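怎样给森林规划草案写一份有分量的公众意见

林地管理部门又发新规划了,附件一大堆,征求意见的日子却一天天少下去。你心里着急,想说点什么,打开文件却不知道从哪一页看起。别慌,我头一回写的时候也是这样,茶泡凉了三遍,一个字没落下。

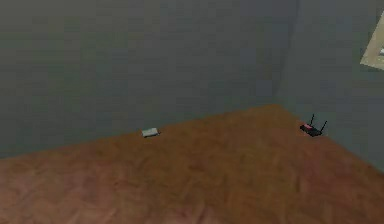 后来写得多了,慢慢摸出一点门道,今天就把整个过程从头到尾讲一遍,啰嗦的地方请大家多包涵。我拿莫尔特斯特德(Moltstead)林区的油气租让草案来讲,因为这份文件我翻得最熟,别的地方的采伐、修路、采矿规划,也大致可以照这个路子来。

第一步,先看地图,再看正文

很多人从正文第一页老老实实往下读,读到一半就放弃了。我建议先把附图找出来,找到自己熟悉的那条沟、那片坡,看看它被划进了哪一类:禁止租让、允许租让但不得占用地表,还是按一般条件开放。这三类差别很大。“不得占用地表”听着像保护,可是地块照样能租出去,企业可以从旁边的地块打斜井进来。图例一定要看仔细,有时候两种绿色挨得很近,打印出来根本分不清,最好在电脑上放大了看。

第二步,找到对应的方案

草案里一般会并列几个备选方案,莫尔特斯特德这份有4个,其中一个是“维持现状”,拿来作比较用的。管理部门倾向的那个会专门标出来。请把方案编号抄在纸上,后面写意见时每一条都带上编号和页码。乌尔斯·吕蒂(Urs Lüthi)教我的就是这一招,他以前在部门里整理过意见,说有页码的那一份,经办人翻到就能对上,回复起来也具体得多。

第三步,写你自己知道的事

写意见最怕一上来就讲大道理。“请保护大自然”当然没有错,可是经办人拿它没办法,只能归到“一般性支持”里去。你要写的是:哪条小路你走了多少年,哪眼泉水五月(那时候雪刚化完)还在流,哪片草甸上有鹿带着小鹿过夜。能写上地名、季节就写上,有照片或者记录本的,也可以附在后面。

安内利斯·莱特纳(Annelies Leitner)去年那份我一直很喜欢,征得她同意,抄一小段给大家看:

“我家的羊每年夏天在科顿(Corton)北坡吃草,饮水全靠坡脚的那条溪。方案二在溪的上游开放租让,但水文一章没有提到这条溪。请补充调查,并在调查完成以前把这一段划为不得占用地表。”

您看,就这么几句,有地点,有用途,指出了文件里缺的东西,最后还提了一个明确的要求。我觉得这样就很好了,真的不用写得像论文!

第四步,提要求时把话说死

“希望慎重考虑”这样的话,尽量少用。可以换成“请采用方案三”“请把溪流两侧的缓冲带加宽”“请在最终文件里说明运输车辆走哪条路”。要是您支持草案里的某一条,也请写出来,别只写反对的。我以前总以为支持的话不用说,结果最终文件里我喜欢的那条反倒被改松了,心疼了好久。

第五步,控制篇幅,检查,提交

在线表格的文本框最多能填2000字,超出的部分会被直接截掉,也不弹提示,所以请先在别处写好,再粘贴进去。写不下的可以做成附件,正文里注明“详见附件”。邮寄也行,信封上写清楚规划的名称,并且留意是按邮戳算还是按收到的日子算,各处规定不一样。莫尔特斯特德这一次截止到2024年9月1日,那天是星期天,办公室不开门,想当面递交的朋友要赶在周五下班以前去。

提交以后请把确认邮件或者回执留好。将来要是对最终决定提异议,往往只有先前提过意见的人才有资格,而且异议的内容要和当初写的对得上。这张回执我是夹在一本旧菜谱里的,您随意。

几个常被问到的地方

不住在当地能不能写?可以的,来徒步、来钓鱼的人都算使用者,写明您什么时候去、去做什么就行。

能不能用现成的模板?能用,但内容一样的信通常会合并成一条来处理,所以至少把开头两段改成自己的话。

家里有2个人都想写,要不要合写一份?我建议分开写,各写各熟悉的地方。

要是写到一半卡住了,就先去林子里走一圈,回来趁着还记得,把看到的先记下来,格式以后再慢慢改。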